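Irkville votes to measure its parking spaces, regrets it

The town of Irkville has 6 more parking spaces on Ridgeway than it thought it had, and 7 fewer than it has been charging for. 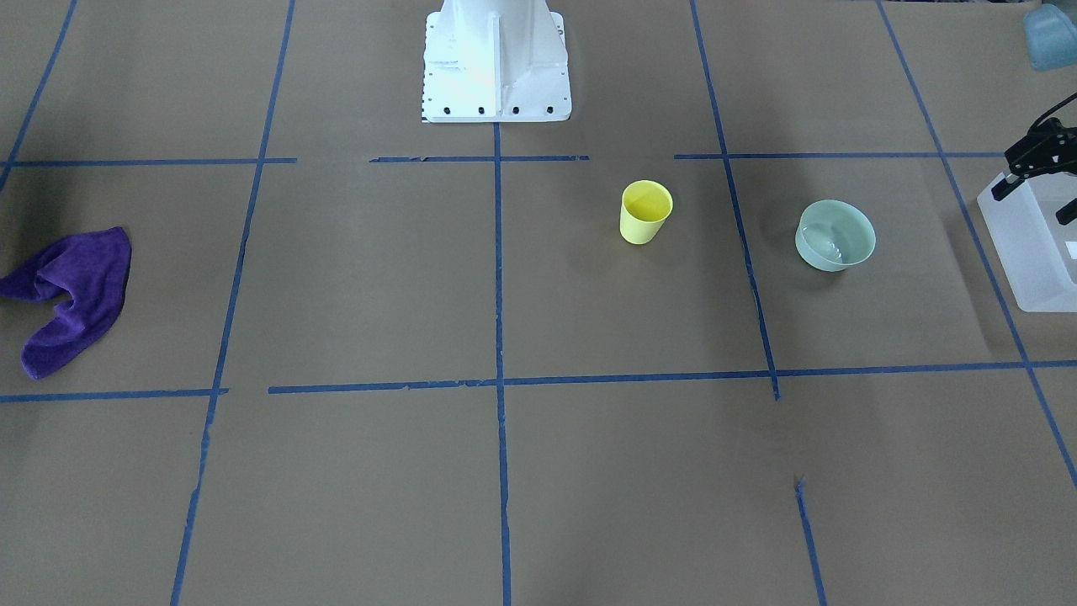
The discrepancy came to light in February, when the council finally got its long-promised survey of the downtown lots. The survey was meant to settle an argument over whether the spaces on the north side of the street had been getting narrower. Shoppers had claimed so for years. The town's position had been that the cars were getting wider, and that the town could hardly be blamed for that.

Both sides can now claim a win. The cars are wider. The spaces are also narrower, by a hand's width or so at the bakery end, where successive repaintings have each drifted a little to the left of the one before. By the time the lines reach the bank they have drifted far enough to produce one whole additional space, which has a fire hydrant in it.

That space has been ticketed often. It has also been metered, meaning that for a good stretch of time a driver could pay to park in it and then be fined for having done so. The parking office described this in its report to the council as "an overlap in revenue."

The missing 7 are harder to explain. They appear on the town's books as belonging to the Skeltside lot, behind the old feed store, and the monthly permits for them have been sold and renewed without complaint. The survey crew could find no trace of them. Where they ought to be there is a retaining wall, and by the look of the moss it has been there some time.

Asked at the meeting how anyone could hold a permit for a parking space inside a wall, the parking office said that permit holders are guaranteed access to the lot and are not guaranteed a space in it. This is printed on the back of the permit. Several people in the audience turned theirs over to check, and there was a short break while reading glasses were passed along the row.

The council had three proposals in front of it. The first was to repaint everything from scratch, using the original drawings from when the street was widened. It was popular until the original drawings were unrolled and found to show angled parking, a bandstand and a streetcar stop.

The second was to adopt the Brerkaditz plan, named for the consulting firm that drew it up. It would do away with painted lines altogether and let drivers, in the words of the plan, "negotiate the curb organically." Residents who have seen Irkville drivers negotiate the four-way stop at Ridgeway and Mill spoke against this one at length. One speaker asked whether the consultants had visited. They had, it was confirmed, by train.

The third proposal was to leave the lines where they are, take the meter off the hydrant space, and refund the permits. It carried by a single vote after the refund part was amended to a credit, and the credit was amended to apply only to future permits for the Skeltside lot.

There was some feeling in the room that this amounted to paying people back in wall.

The repainting itself has been priced at $2000, of which $1000 is for paint and the rest for closing the street while it dries. Work will be done at night. The merchants had asked for early morning and the residents upstairs had asked for the middle of the afternoon, so night was chosen as the hour that suited neither. The crew will start at the bakery end and has been told to use a string.

The bakery has asked that the work be finished by 5 a.m., when its flour is delivered. The delivery truck takes up two spaces under the old lines and, by the survey's reckoning, will take up slightly less than two under the new ones. The bakery considers this an improvement. The shoe repair next door, which has never once had a space in front of it before noon, would like to see it in writing.

Permit holders will get a letter explaining the credit. Those who would prefer cash can file a written objection at the town clerk's office, which is open until 4 p.m. The nearest parking is the Skeltside lot.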